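Search this encyclopedia Search Go

Teaching by demonstration (robotics)

Teaching by demonstration is a way of giving a robot a new skill by showing it the task. A person moves the robot through the job, the movements are recorded, and a computer program learns from the recordings how to do the job by itself. It is also called learning from demonstration or imitation learning. One of its great attractions is that the teacher does not have to write code. Someone who can set a table can teach table setting!

Two ways of showing

In hand guiding, the teacher takes hold of the arm and leads it along. The joints are made easy to push, and sensors inside them note every angle. The method is quick to pick up, and a first-time teacher can feel the moment the fingers close on a cup. Its drawback is that the teacher's own hands and sleeves tend to block the cameras.

In remote control, or teleoperation, the teacher stands back and drives the arm with something else: a joystick, a headset with hand controllers, or a smaller copy of the arm known as a leader. The working arm, the follower, copies the leader joint for joint. With two leaders a person can run two followers at once, one per hand, and this opens up a wonderful range of everyday chores, from folding cloth to opening jars.
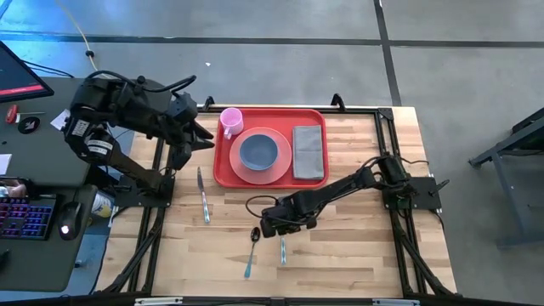 Page last changed in May

Table setting as a practice task

Laying out dishes and cutlery is a favorite task for two-armed robots. A bowl resting on a plate has to be gripped without dragging the plate along. A folded napkin bends when pinched. Knives and spoons lying flat on wood are harder still, as the fingertips must come down very close to the surface, and a mounted arm often hides the handle it is reaching for from an overhead camera. Many setups add a small camera at each wrist for this reason.

The Clotamness table-setting collection, led by Gunnel Sæther and Njoroge Odera, holds 67 demonstrations for each of 26 starting layouts. Odera found that teachers needed 33 practice runs before their movements became smooth, and that short pauses in the recordings were faithfully learned by the robot, which would stop in midair at the same spots.

See also: Leader arm; Gripper; Samarakoon method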